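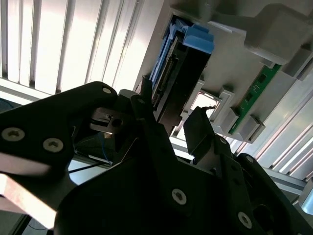 Black plate, silver Torx screws.

Stripped screws and who pays for them
Small Repairs board, Pledel Community Forum

vikas_n
Serious question for people who fix things for a living. My father-in-law brought me a ceiling fan with 11 screws in the housing, and four different heads among them. I stripped two and drilled out a third. Is there any reason a maker does this, other than spite?

rozsipos
Spite is cheaper than you'd think. I ran the counter at Stokmont Appliance for 8 years and my theory is that whatever screw was left in the bin went in the fan.
Also, did you use the right driver, or the one that sort of fit?

vikas_n
The one that sort of fit. I feel seen.

Madhu Mishra
Unpopular opinion, but Phillips is fine. People lean on it with a power drill at full tilt and then blame a cross-shaped hole. Use your hand. Push hard, turn slowly.

obaidul_nk
Phillips is not fine. Phillips is a way to find out how much your wrist can take. Torx for everything, please, including furniture, including coffins.

rozsipos
Obaidul, you said this in the bicycle thread and in the birdhouse thread.

obaidul_nk
And was I wrong about the birdhouse?

Madhu Mishra
It fell down.

obaidul_nk
The screws held. The tree had issues.

pankajt
Can we get back to who pays? A customer brought me a Lencho mixer in August. The last guy had rounded off every screw on the base. I charged 43 dollars for extraction on top of the repair and she acted like I'd kidnapped it. I now photograph the screws before I touch anything.
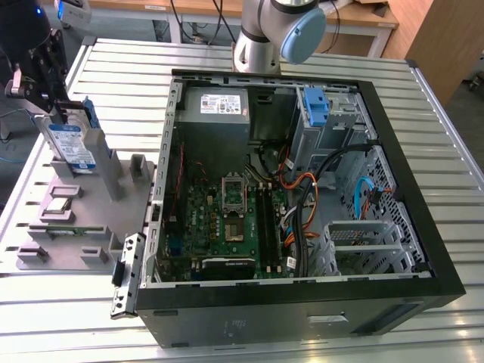 Desktop tower on its side, panel off, with the drive, CPU and RAM out of the case.

vikas_n
Computers are the one thing I never strip. Why is that?

pankajt
Decent access and short screws. Also you're scared of it, so you're gentle. Be scared of the fan.

Madhu Mishra
I'd still eat the 43. You lose a customer over a bag of screws.

pankajt
I lost her over the mixer smelling like onions afterward. Separate matter.

rozsipos
Write it on the intake slip. "Damaged fasteners extra." We had it at Stokmont in letters you could read from the bus stop, and people still argued, but they argued shorter.

vikas_n
Update: fan is back together with ten screws. It hums a bit.

obaidul_nk
Which one did you leave out?

vikas_n
The one I drilled. Going to the hardware store tomorrow for a replacement. Yes, Torx, if they have it.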